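Gatness Garment Care Guide
January
By Margarida Mota

Section 7. Folding Dark Formal Wear for Storage

This section applies to dark suit jackets, trousers and similar items to be placed in the Gundalton storage drawer. Staff should read all steps before handling the first garment.

7.1 Preparation

1. Clear a table large enough to hold the garment at full length. Wipe the surface and allow it to dry.
2. Empty all pockets. Place loose thread and lint in a lined wastebasket.
3. Read the care label before folding. Do not remove labels.

CAUTION: Dark cloth shows lint and chalk readily. Do not fold on an unwashed surface.

7.2 Folding

4. Lay the garment flat and smooth it from the center outward.
5. For a jacket, turn the shoulders back and fold the body over once - the lining may remain partly exposed at this stage.
6. For trousers, align the legs along the seams, then fold toward the waistband until a rectangular stack is formed.
7. Keep the folds rounded. Do not press them with the hand.

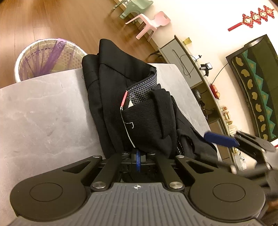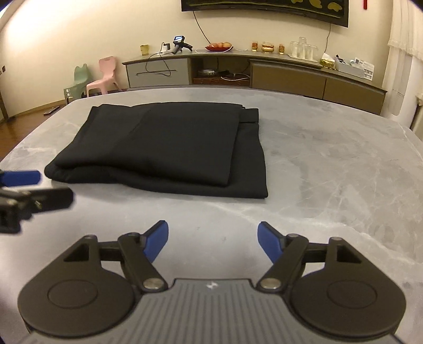 Figure 3. Folded black garments on the table.

7.3 Inspection and Storage

8. Check the lower folds for crumpling. If any is found, open the garment and repeat from Step 4.
9. Place a sheet of Assefa tissue between garments. Stack no more than three to a drawer.
10. Enter each garment on Form 33 before closing the drawer.

NOTE: Garments stored for longer than one season should be refolded along different lines - see Section 3. Items with a damaged lining are to be set aside and sent to the Itico repair desk, extension 74.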